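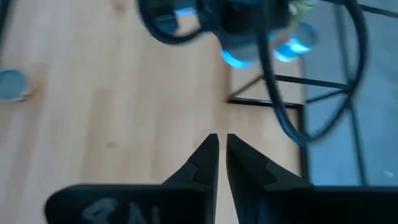
밝은색 나무 탁자 위에서

제목: 우리 팀 왼쪽 수비수가 떠났습니다

2019년 9월

안녕하세요. 한 달 동안 글을 못 올렸습니다. 8월에는 일이 많았고, 또 축구 때문에 마음이 조금 복잡했습니다. 한국어로 긴 글을 쓰는 것은 아직 시간이 많이 걸립니다. 사전을 옆에 두고 씁니다. 이상한 문장이 있으면 댓글로 가르쳐 주시면 고맙겠습니다.

전에도 썼지만 저는 Dunesano라는 작은 축구팀을 응원합니다. 제가 어렸을 때 살던 동네의 팀입니다. 텔레비전에 나오는 팀이 아니고, 한국에서 이 이름을 아는 분을 저는 아직 만난 적이 없습니다. 지난 시즌 마지막 홈경기의 관중이 300명이었습니다. 선수들의 가족이 많이 왔기 때문에 그 정도가 되었다고 오빠가 말했습니다. 보통 때는 더 적습니다.

이번 여름에 이 팀의 왼쪽 수비수 아델 헤가지(Adel Hegazy)가 Pulness로 갔습니다. Pulness는 같은 지역에 있는 팀이고, 우리와 사이가 좋지 않습니다. 한국어로는 이런 팀을 "라이벌"이라고도 하고 "앙숙"이라고도 한다고 배웠습니다. 저는 앙숙이라는 말이 더 마음에 듭니다. 소리가 조금 화난 것처럼 들립니다.

헤가지 선수는 빠른 선수가 아닙니다. 키도 크지 않습니다. 그런데 상대 공격수가 공을 받기 전에 벌써 그 자리에 서 있습니다. 저는 이런 선수를 좋아합니다. 넘어지면서 공을 막는 수비수는 사람들이 박수를 많이 칩니다. 헤가지 선수는 넘어질 일이 별로 없으니까 박수도 별로 못 받습니다. 작년 겨울 경기에서 비가 아주 많이 왔을 때, 운동장이 진흙이 되었는데 경기가 끝난 후에 헤가지 선수의 바지만 깨끗했습니다. 오빠가 그것을 보고 "저 사람은 오늘 안 뛰었다"고 농담을 했지만, 그날 상대 팀은 오른쪽으로 공격을 한 번도 제대로 못 했습니다.

처음 소문이 나온 것은 시즌이 끝나고 바로 다음이었습니다. 응원하는 사람들이 모이는 게시판에 "헤가지가 Pulness 연습장 근처에서 밥을 먹었다"라는 글이 올라왔습니다. 밥을 먹은 것이 무슨 증거가 되는지 저는 모르겠습니다. 그 근처에는 El-Sayed라는 식당이 있고, 거기 콩 요리가 맛있어서 우리 팀 선수들도 옛날부터 자주 갑니다. 그래서 저는 댓글에 그렇게 썼습니다. 그러자 어떤 사람이 저에게 "순진하다"고 했습니다. 나중에 보니까 그 사람 말이 맞았습니다. 조금 분합니다.

두 번째 소문은 임대라는 이야기였습니다. 임대라면 일 년 후에 돌아옵니다. 저는 이 소문을 믿고 싶었습니다. 이적과 임대라는 단어를 한국어로 처음 배웠을 때, 임대는 집을 빌릴 때도 쓰는 말이라서 재미있었습니다. 사람도 방처럼 빌려준다는 느낌이 들었습니다. 하지만 임대가 아니고 완전 이적이었습니다. 발표는 아주 짧았습니다. 우리 구단은 두 문장만 썼습니다. 그동안 수고했다는 말과, 앞날에 행운이 있기를 바란다는 말입니다. Pulness 쪽은 사진도 여러 장 올리고 인터뷰도 올렸습니다.

인터뷰에서 헤가지 선수는 "더 많은 경기를 뛰고 싶었다"고 말했습니다. 저는 이 말을 듣고 놀랐습니다. 우리 팀에서 거의 모든 경기를 뛰었는데 얼마나 더 많이 뛰고 싶었을까요? 오빠는 그것이 선수들이 이적할 때 하는 인사말 같은 것이라고 설명했습니다. 돈 때문이라고 말할 수는 없으니까 그렇게 말한다고 합니다. 저는 돈 때문이어도 괜찮다고 생각합니다. 우리 팀의 선수들은 대부분 낮에 다른 일을 합니다. 헤가지 선수도 Flokeck이라는 가게에서 타이어를 바꾸는 일을 했습니다. Pulness에 가면 오전에도 연습을 할 수 있고, 낮의 일을 그만둘 수 있다고 들었습니다. 이것이 사실이면 저라도 갔을 것입니다.

그래도 응원하는 사람의 마음은 따로 움직입니다. 머리로는 이해하는데, 다른 색 유니폼을 입은 사진을 보면 기분이 나쁩니다. 한국인 동료에게 이 이야기를 했더니 "서운하다"라는 말을 가르쳐 주었습니다. 슬프다와 다르고 화나다와도 다르다고 합니다. 가까운 사람에게만 느끼는 감정이라고 했습니다. 그런데 저는 헤가지 선수와 이야기를 해 본 적이 없습니다. 경기장에서 한 번 손을 흔들었는데 그가 본 것 같지는 않습니다. 그래도 서운하다고 말해도 되는지 물어봤더니, 동료는 팬이니까 된다고 대답했습니다.

8월에 새 시즌의 첫 경기가 있었습니다. 저는 한국에 있으니까 휴대전화로 봤습니다. 중계라고 하기는 어렵고, 마르와 라갑(Marwa Ragab)이라는 팬이 관중석에서 찍어서 인터넷으로 보여 주는 영상입니다. 마르와 씨는 경기를 보면서 말을 많이 합니다. 심판에게 하는 말이 제일 많습니다. 바람이 세게 불면 그 소리만 들리고, 공이 멀리 가면 화면에서 선수가 점처럼 작아집니다. 한국 시간으로는 새벽이었습니다. 이어폰을 끼고 이불 속에서 봤습니다.

왼쪽 수비수 자리에는 유소년 팀에서 올라온 선수가 나왔습니다. 이름은 쓰지 않겠습니다. 첫 경기였고, 아주 긴장한 것 같았습니다. 전반전에 상대 팀은 그쪽으로만 공을 보냈습니다. 첫 번째 골도 거기서 나왔고 두 번째 골도 거기서 나왔습니다. 저는 이불 속에서 작은 목소리로 "뒤를 봐, 뒤를 봐" 했습니다. 전반전이 끝났을 때 우리는 지고 있었고, 마르와 씨도 말이 없었습니다. 영상에는 관중석의 콘크리트 바닥만 오래 나왔습니다.

후반전이 시작되고 감독님이 전술을 바꿨습니다. 미드필더 한 명을 왼쪽으로 더 내려서 그 젊은 선수를 도와주게 했습니다. 이렇게 하면 공격이 약해지는데, 이상하게도 우리가 골을 넣기 시작했습니다. 경기 시작 후 50분에 코너킥으로 한 골이 들어갔습니다. 그다음 골은 저는 못 봤습니다. 그때 화면이 멈췄고, 다시 나왔을 때는 마르와 씨가 소리를 지르고 있었습니다. 마지막 골은 상대 골키퍼의 실수입니다. 손에서 공이 빠졌고 우리 공격수가 발만 댔습니다. 예쁜 골은 아니었지만 3대 2로 이겼습니다.

그 젊은 선수는 끝까지 뛰었습니다. 후반전에는 한 번 아주 좋은 수비를 했습니다. 상대 선수가 안으로 들어오려고 했는데 먼저 자리를 잡고 기다렸습니다. 저는 그 장면을 보고 헤가지 선수가 생각났습니다. 오빠 말로는 지난 시즌에 두 사람이 연습할 때 늘 옆에 있었다고 합니다. 공을 보지 말고 상대의 허리를 보라고 가르쳤다고 하는데, 오빠도 다른 사람에게 들은 말이라서 정확한지는 모릅니다.

Pulness와 하는 경기는 겨울에 있습니다. 날짜는 아직 안 나왔습니다. 게시판에서는 벌써 헤가지 선수가 나오면 야유를 할 것인지 박수를 할 것인지 싸우고 있습니다. 어떤 사람은 첫 번째 터치에만 야유를 하고 그다음은 조용히 하자고 제안했습니다. 이 제안에 찬성이 제법 많습니다. 저는 현장에 없으니까 의견을 쓰지 않았습니다. 만약 제가 거기 있으면 아마 박수를 칠 것 같습니다. 그런데 그가 우리에게 골을 넣으면 그때는 모르겠습니다. 수비수니까 안 넣을 것이라고 믿습니다.

그리고 우리 팀의 새 유니폼 이야기도 하고 싶었는데 글이 너무 길어졌습니다. 간단하게만 쓰면, 소매가 작년보다 짧고 목 부분에 단추가 생겼습니다. 저는 단추가 싫습니다. 오빠에게 한 벌 보내 달라고 부탁했는데 우편 요금이 옷값보다 비싸다고 합니다. 그래서 다음에 고향에 갈 때까지 기다리기로 했습니다. 등번호는 원래 헤가지 선수의 번호로 하려고 했는데 이제는 번호 없이 살 생각입니다.

다음 글은 이렇게 늦지 않게 쓰겠습니다. 지난번에 "골대를 맞히다"와 "골대에 맞다"의 차이를 설명해 주신 분께 감사합니다. 공책에 적어 두었습니다.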